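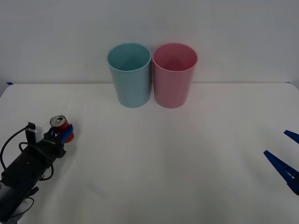
Two cups at the back, can in the left gripper, right gripper open.

October
by Kiros Adugna

We have 2,321 recorded runs on the two-arm table now, and 1,811 of them are good enough to keep. The rest went in the bin over the past few months, and most of those were my fault or the fault of whoever was driving. So I finally wrote down the rules we use at Lunde. Dindholm asked for a copy anyway, and it was easier to post it here.

Clear the table first. Only the things in the task go on it. Phones, pens and coffee go on the shelf behind you. Tape on the edge of the table is fine if it marks something, but write in the log what it marks.

Set the cups back from the front so both arms have room to work. I used to put them in the middle and kept knocking them over with my elbow on the way out.

One arm holds at a time unless the task sheet says handover. The idle arm stays open and off to its own side. Don't park it closed. If it's closed you have to open it before it can help, and people forget and push the can across the table.

Drinks cans get held upright, low on the side. Don't squeeze harder than you need to. A dented can gets swapped before the next run, even if the dent is small. We let this slide in the spring and ended up with a batch where the same can changes shape from one run to the next.

Check the cables before you start. Move each arm through its full reach, slowly, and watch the loops. If a loop catches on anything, stop and fix it. The old Zullari sheet said to check once a day. I do it at every change of driver.

If you drop something, finish the run and mark it as a drop. Don't restart and pretend it went well. Ruvton does it differently and deletes drops on the spot, and we argued over that for most of an afternoon. I still want them kept, with the label on.

Nobody reaches over the table while the arms are powered. Say "hands in" out loud, wait for the driver to answer, then reach. Same thing coming out. It feels silly when there are only 2 of you in the room. Do it anyway.

The target is 2,000 good runs, so there's a way to go. I still need to write the part on lighting.

Last updated: October, 4:40 pm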